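Beron Site, Working Practice Group for Two-Arm Cells
Minutes of the July meeting
Start 10:00. Representation from the Beron site, Mondotar (integration) and Harawira (safety assessment). Apologies from Grilari.

1. Minutes of the previous meeting
Accepted with one correction. In item 4, "gripper force" should read "gripper closing speed."

2. Matters arising
2.1 The revised stop-button check sheet has been issued. Old copies are to be removed from the cells.
2.2 Grilari has not returned comments on the draft cable routing clause. Carried forward.

3. Session log review
Mondotar reported 394 sessions logged in the period. Of these, 372 had a complete start-of-session check. The remaining entries lacked either the operator initials or the pad inspection result. Agreed that a session with an incomplete check will be marked as not valid and its data held back until the cell lead has signed it off.

4. Draft rule 7, handling of nested items
4.1 The current wording covers single items only. Proposed wording: "Where cups or similar items are handled as a nested stack, the gripper shall close on the lowest item. The stack shall be held with open rims upward unless the task sheet states otherwise."
4.2 Discussion on permitted tilt. Harawira asked for a fixed limit in degrees. Mondotar preferred a visual criterion, as operators have no means of measuring angle during a session. Left open.
4.3 Pads are to be inspected before each session and replaced in pairs.

5. Draft rule 9, people near the cell
5.1 The rule is to separate the table edge from the arm reach envelope, which the present text treats as the same line.
5.2 Work at neighboring tables is permitted while the arms are powered, provided it stays outside the reach envelope.

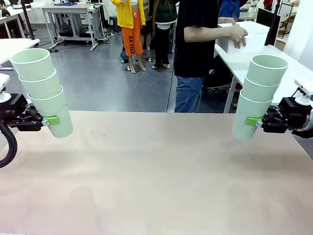
Harawira objected that 5.2 relies on people knowing where the envelope ends, and asked for floor marking before the rule is adopted. Mondotar replied that marking had been left out because the tables are moved between tasks. Agreed to try removable tape at 2 cells and report back.

6. Cable clearance
Loops at the wrist are to be checked through the full range of motion after any change of gripper. The check is to be entered in the log under "mechanical."

7. Actions
Mondotar: reissue rule 7 with the tilt clause in brackets.
Mondotar: add a required field for initials to the session log.
Harawira: supply tape layout for the trial cells.
Grilari: comments on cable routing, within 10 working days.

8. Any other business
None. Meeting closed 11:25. Next meeting to be set once the tape trial has been reported.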